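Department of Packaging and Distribution Studies
Student Project Report
Submitted 6/18/14

Moisture Damage in Corrugated Shipping Cartons Held in Unheated Storage

Summary

This report presents the results of a two-term project on the effect of damp storage on single-wall corrugated cartons. The work was carried out with the cooperation of Tarneo, a regional distributor of kitchen goods, which made its Lollance warehouse and its damage records available to the project team. The team found that cartons kept on the bottom tier of a pallet stack lost strength faster than cartons higher up, and that the loss was greatest near the loading doors. A change in pallet placement is recommended. A change in board grade is not recommended at this time.

1. Background

Corrugated board is made of paper, and paper takes up water from the air. As the moisture content of the board rises, the fluted layer softens and the walls of the carton begin to bow under load. The effect is well known in the trade and is allowed for in most carton specifications, usually by a safety factor applied to the stacking load. The safety factor used by Tarneo was set when the company rented heated space. It was not reviewed when stock was moved to the Lollance building, where only the offices are heated.

Complaints of crushed cartons increased after the move. Staff first blamed rough handling by carriers. A review of the claims showed that many of the affected cartons had been noted as soft or leaning before they were loaded, and the question was then passed to the department as a possible student project.

2. Scope

The project was limited to one carton style, the regular slotted carton used for the Pluden line of mixing bowls. Other styles are stored in the same building, but they are moved too quickly for storage conditions to have much effect. Printing, tape, and inner fittings were not studied. The condition of the bowls themselves was considered only where a claim had been filed.

3. Method

Damage records for 982 cartons were reviewed. Each record was sorted by storage bay, tier, and length of time in storage. Records that did not state the tier were set aside.

The team also held 200 new, empty cartons in the warehouse beginning in November. Half were placed in the bays next to the loading doors and half along the inside wall. Cartons were drawn from both groups at regular intervals, weighed, and crushed in the department's compression tester. Empty cartons were used so that the contents would not carry any part of the load.

Air temperature and relative humidity were logged in both areas. The logger near the doors failed once and was replaced, leaving a gap of 17 hours in the record. The gap does not affect the averages in any important way.

A simple carton shape was used for all stacking calculations. Flaps, seams, and hand holes were left out, and the four walls were treated as flat panels of even thickness.

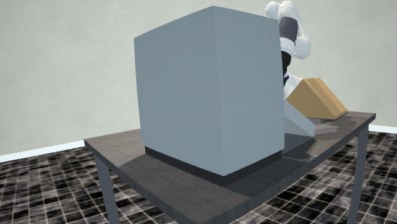 4. Results

New cartons taken straight from the supplier's bundle failed at an average load of about 780 pounds. Cartons held along the inside wall lost a modest part of this strength over the winter, and most of the loss took place early. Cartons held near the loading doors continued to weaken for as long as the test ran.

The damage records followed the same pattern. Bottom-tier cartons in the door bays appeared in the records far more often than their share of the stock would suggest. Time in storage mattered less than the team had expected. Tier and bay together were a better guide to damage than age alone.

Several pallets in the door bays had been set down with cartons hanging over the pallet edge. The team did not set out to study overhang, and the records do not note it, so its effect cannot be separated from that of moisture.

5. Limits of the Study

The work covers one building and one winter. The compression tester applies its load over a short time, while a warehouse stack applies it for weeks. Published adjustment factors were used to bridge this difference, and the results depend on them. The Pramanik method for estimating long-term stacking strength was tried and gave somewhat lower values, but the team did not have enough data to choose between the two approaches.

6. Recommendations

The door bays should be reserved for fast-moving stock during the cold months. Where this cannot be done, stacks in those bays should be reduced by one tier. Future damage records should state the tier in every case and should note any overhang.

A heavier board grade would raise the cost of every carton in order to protect those kept in a small part of the building. The question may be reopened if damage continues after the pallets have been moved.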